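Cleaning textured wall panels
March, posted by Sutherland
2 min read

Sutherland: The panels in our hallway are off-white with a fine vertical grain. Gray film sits in the grain and a dry cloth leaves it there. What dilution are people using?

gevau_7: 15 ml dish soap in 500 ml water, microfiber cloth, wipe along the grain. Rinse with plain water.

Clanico: Too strong. Soap residue stays in the texture and collects dust. I use plain warm water and a soft brush.

gevau_7: Residue means you skipped the rinse. Water alone won't lift hand grease near a light switch.

Sutherland: Mine are pale with light gray streaks, so film and pattern are hard to tell apart. 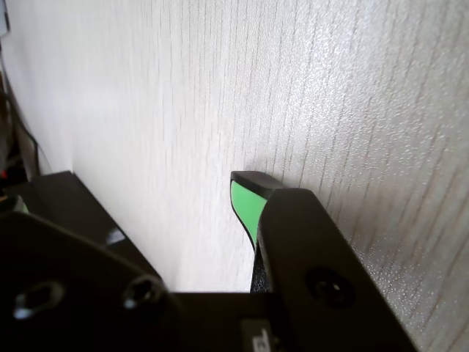
I also get a speckled sheen where light hits the surface, so I'd want to avoid anything abrasive. Will test both methods on Sunday behind the door.

Clanico: Let it dry before you compare. Damp grain reads darker.

ilton: No melamine sponge either. It dulled two of mine.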